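Game piece

Reading time: 4 min

A game piece is a small object used to show a position, an owner or an amount in a tabletop game. Other names include counter, man, pawn, token and marker. The words overlap a good deal, and rule books are rarely strict about them. Counter usually means a flat disk and pawn an upright piece, but a pawn in chess is one particular piece, and some publishers call everything in the box a token.

Early pieces

Pieces survive from very old games in clay, stone, bone, shell and glass. Many are hard to identify. A smooth pebble found near a scratched board may have been used on it, or may simply be a pebble, and museum labels often leave the matter open. Sets with a known board are easier to study. In these the two sides are commonly told apart by shape or by color, and sometimes by material alone.

Seeds and beans have been used as pieces in many parts of the world, above all in sowing games of the mancala family. The pieces in such games do not belong to a player in the way that chess pieces do. They belong to whoever holds the pit they lie in, so there is no need for two colors. 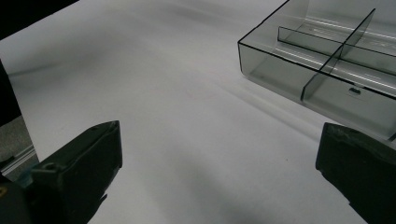 Vol. 4, No. 13

Materials

Wood was the usual material for household games for a long time. It could be turned on a lathe, dyed and sold in bags. Bone and ivory were used for better sets. Pressed card was cheap and light, and it allowed printing on the face, but it wore at the edges and bent in damp rooms. Glass disks were common in some places and were easily chipped.

Molded plastic changed the trade in the 20th century. A single mold could make a great many identical pieces, and color could be mixed into the material instead of being painted on. Small figures, animals and vehicles became cheap enough for children's games. Painted detail was still done separately, and it is often the first thing to wear off. Wooden pieces later returned to favor among publishers of family strategy games.

Shape and function

A piece has to stay where it is put, be easy to pick up and be clearly different from the pieces of other players. These needs can pull against each other. A tall pawn is easy to grasp and easy to knock over. A flat counter stays put but is awkward to lift from a smooth board, and some makers give it a raised rim or a slight dome for this reason.

Color is the most common way of showing ownership. Red and green are poor partners for players with the usual forms of color blindness, and newer sets may add a symbol or a second shape. Stacking pieces, such as checkers, often have grooves that keep one on top of another.

The Prendo set

Prendo, a race game sold by the firm of Baumgart, is often mentioned in writing on the subject for its change of pieces. The first edition gave each of two to four players 4 flat disks. The second edition replaced the disks with weighted pegs and left the rules as they were. Owners of the older set complained that captures were less clear, as a captured disk had been placed under the winning one and a peg could not be. Baumgart put the disks back in the third edition and kept the pegs as an extra.

Maximiliano Alcaraz, in a talk given at Lallimbridge on 19th July, used Prendo to argue that a piece is part of the rules. His view was that a change of shape changes what players can do with their hands, and so changes the game -- even when the printed rules are the same word for word.

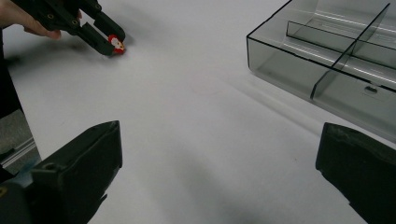
Patricio Echevarría thought this went too far. In a reply printed that August he wrote that people "play chess with bottle caps when the knights are lost, and it is still chess," and that the trouble with Prendo lay in one badly worded rule on captures. He accepted that very small pieces slow a game down, and that this matters more to children and older players.

Replacement and collecting

Lost pieces are the main reason that secondhand games are sold as incomplete. Buttons, coins and dried beans are the traditional substitutes. Some publishers supply spares for games still in print, and dealers break up damaged sets to complete others.

Collectors tend to specialize by material or by maker. The toy museum at Lonutcombe keeps its loose pieces apart from its boxed games, with a separate list for those that have not been matched to any known title. Dating a loose piece is difficult, as molds were sold from one firm to another and could stay in use for decades. Mold marks on the base help in a few cases.

See also: Board game; Checkers; Dice; Mancala; Pawn (chess)

Get new articles by email once a month. Enter your address to subscribe. You can unsubscribe at any time.

Contact | Copyright and reuse | Back to top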